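Search this site
Go

Do soft white gripper fingers really need a written inspection rule?

Posted 2026-05-20 by arboleda_nightshift

Our new cell procedure says finger pads get checked every 90 cycles and logged on a form. Whoever wrote it has never run the cell. The fingers are molded, they don't have an edge to go dull. Is there a standard behind this or did somebody pick a number?

2 comments | Share

Adanech Gudeta

Somebody picked a number. I've never seen a standard that gives a cycle count for pads, and I'd want the clause number from anyone who says they have. Looking at the surface is still fair. Marks like these are what I'd write down: gray streaks and specks on the gripping face, and a small notch near one tip. 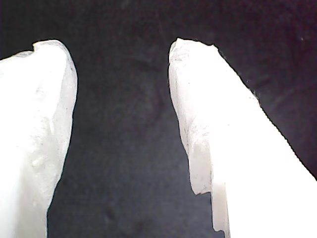
What I would put in the procedure instead

1. Check at shift start, fingers open, against something dark. White on a white bench hides everything.
2. Wipe first. Half of what gets logged as wear is dust.
3. Say who can reject a finger. Ours at Grerkivgate didn't for 14 months, so the form was decoration.

Share

Greltis

Just swap them every December. Never had a problem.

1 comment | Share

ledus_bench

"Never had a problem" with no log means you don't know. I'd ask the author for the data behind 90. If there isn't any, keep the check and drop the number.

Share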